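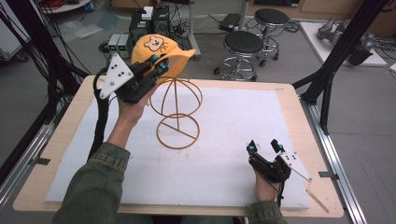
The Quiet Return of the Two-Handle Faucet

For most of the past 30 years, the single lever was the sensible choice for a bathroom sink. It was easy to use with soapy hands, it took up little space and it needed just one hole in the counter. Builders put them in by default. If you bought a house with separate hot and cold handles, replacing them was one of the first jobs on the list.

That has started to change. Showrooms that kept their two-handle models on a back wall now have them near the door, and small makers are putting out new ones every season. Some are close copies of prewar designs. Others are plain and modern, with slim levers or short round knobs and no trim at all.

Part of this is fashion. Bathrooms have been drifting away from the all-white, sharp-edged look for several years, and older shapes suit the warmer tile and painted wood that replaced it. But plumbers and shop owners point to practical reasons too, and those are worth knowing before you spend money.

What is inside

A single-lever faucet does all its work with one cartridge. Lift the lever and the cartridge opens. Turn it and the mix changes. When the cartridge wears out, the whole faucet is out of service until you find the right replacement, and there are a great many kinds. Cartridges from the same maker can differ by a fraction of an inch from one model year to the next.

A two-handle faucet has a valve for hot and a valve for cold. In older ones, each valve closes by pressing a rubber washer down onto a metal seat. The washer costs very little and can be changed with a screwdriver and a wrench. It does wear, especially if people crank the handle shut every time, and a worn seat will chew up new washers quickly.

Nearly all new two-handle faucets use ceramic discs. Two polished discs sit face to face, and a quarter turn of the handle lines up the openings. They need very little force, they don't drip for a long time if the water is clean, and you can close off one side while you work on the other. Grit is their main enemy. Flush the supply lines before you hook up the faucet, even if the pipes are new. Solder, sand and bits of thread tape all end up in the same place.

Measuring first

The spacing of the holes decides almost everything. Common bathroom sinks in this country have three holes, with the outer two set four inches apart on center. These take what the trade calls a centerset, where handles and spout share one base. A widespread faucet has three separate pieces and usually fits holes eight inches apart, though many will stretch or shrink a little because the parts are joined by flexible hoses under the counter.

If your sink has one hole, you have fewer choices. A few makers offer a single-post body with a small handle on each side. Jiken sells one in brushed nickel for $115, and it is the cheapest we found with solid brass valve bodies. It is light in the hand and the handles are on the small side, but the action is smooth and it fits a standard hole. The supply hoses come attached, so check that they reach your stops.

Measure the reach of the spout as well. The water should land near the drain, or a little in front of it. A spout that is too short makes you wash your hands against the back of the bowl, and one that is too long will splash the front of your shirt. Height matters in the same way. On a shallow vessel sink a tall spout looks right in the catalog and then soaks the counter.

Look behind the sink, too. Widespread handles often need more room than people expect, and a lever that swings backward can hit a backsplash or a mirror frame. Cross handles avoid that problem.

Mid-range and up

The Collitz widespread set, at $230, is the one we would put in a family bathroom. The levers are long enough to push with a wrist. The stops are firm, and the hot and cold sides both turn outward, so a child can learn the motion quickly. The drain assembly in the box is metal except for the pivot ball. We did not care for the finish on the black version, which showed water spots within a day. The chrome was fine.

Gronow makes a heavier set at $300 with a choice of cross handles or levers. It comes in unlacquered brass, and buyers should understand what that means. The metal will darken where it is touched and spot where it is wet. Many people want exactly that. If you don't, choose a coated finish and clean it only with mild soap and a soft cloth. Abrasive pads will go through a coating in a few months, and once it is broken there is no good way to patch it.

Nerico takes a different route and sells valves, spouts and handles separately. You pick a valve set for your hole spacing and add what you like. By the time you have a complete faucet you will have spent more than $300, but the handles can be swapped later without touching the plumbing. The company uses the same valve stem across its whole bathroom line, which should make spare parts easier to find down the road.

Living with one

The usual complaint about two handles is temperature. With a single lever you can leave the mix where you like it. With two valves you set it again each time, and it takes a moment longer. In a powder room, where people mostly rinse their hands in whatever comes out, this hardly matters. At a sink where someone shaves every morning, it might.

There is a small saving on the other side. Single levers tend to be left in the middle, so each quick rinse draws some hot water that never reaches the spout. With separate handles, people who want cold turn on cold.

Cleaning is a mixed story. A centerset base collects grime where the handles meet the plate. A widespread faucet has three bases to wipe around but more space between them, and an old toothbrush gets into most of it. Hard water leaves a crust under the handles either way. White vinegar on a rag will loosen it – keep it off brass that has no coating, and rinse it away afterward.

People with arthritis should try the handles in person if they can. Round knobs are the hardest to manage with wet hands. Cross handles are better, and levers are better still. Ceramic disc valves have made a real difference here, since a quarter turn is all it takes.

Putting it in

Replacing a faucet with another of the same spacing is a reasonable Saturday project for a careful beginner. Shut off both stops and open the old faucet to let the pressure out. If the stops won't close fully, replace them while you are down there. Put a bucket under the lines. The mounting nuts on an old faucet are the worst part of the job, and a basin wrench is worth buying for those alone.

Set the new spout before the handles and check that it faces straight. Snug the nuts by hand, look again from the front, then tighten. Hoses with rubber seals need no tape. Connect hot to the left side. Take the aerator off before you turn the water on, let it run for a minute or two, and screw it back on.

Leave a dry paper towel under the connections overnight. A slow leak will show on it long before it shows on the cabinet floor.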